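Home Contents Chapters Glossary Instructor Notes Index

Chapter 9: Keeping in Touch After Graduation

By Rianne Aerts
11 Aug 2022

When I took my first job in an alumni office, at Clarkside College, I was handed a card file, a stapler, and a list of 366 graduates whose mail had come back. My supervisor, Geert Leemans, told me to start with the As and call him if I ran into trouble. I ran into trouble before lunch (the first Adams on the list had married, moved twice, and had her old roommate answering for her), and I have been fond of this kind of work ever since.

Earlier chapters dealt with the people who lead a school: its trustees, its deans, its elected student officers. We turn now to the much larger group who have already left. A college may think of its graduates as one big family, but the records office knows them as a great many separate addresses, most of them going slowly out of date. Keeping those addresses current is the plain daily work that reunions, mentoring programs, and the annual fund all rest on, and it deserves more patience than it usually gets.

9.1 What Belongs in a Graduate Record

A good record is shorter than most beginners expect. Name at graduation, name now, degree and year, one mailing address, one email address, and a note of how the person likes to be contacted. That last item is the one I would fight for. At Clarkside we once sent 300 phone volunteers' worth of call sheets out in November without checking it, and I spent a good part of that winter writing apologies by hand – some of them to people I later came to know quite well.

Employment is worth recording too, though with a light touch. Job titles change quickly, and a graduate who reads "assistant" under her name ten years on may feel that the school stopped paying attention. Put the date beside every entry, so that whoever reads it next can judge how far to trust it.

Key terms for this section: active record, lost graduate, contact preference, class agent.
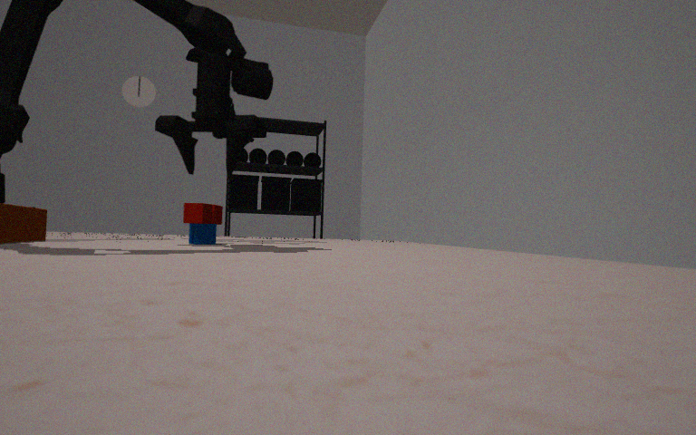 9.2 The Class Agent

A class agent is a graduate who agrees to write to classmates on the school's behalf. The Willems Fund handbook, which we will use in the exercises, suggests 2 agents for each graduating class, and I think that is sensible. One can be chatty and the other can be organized, and if you are lucky they will take turns. Agents hear about weddings, moves, and new babies long before the office does, so make it easy for them to pass the news along. A short form will do, or even a friendly postcard.

Before reading on, look up how your own school chooses its agents and how long they serve. You will want those notes beside you when we come to the Prumora case.

Questions about this chapter: write to the Clido Textbooks editorial desk. Copyright 2022 Clido Textbooks. Back to top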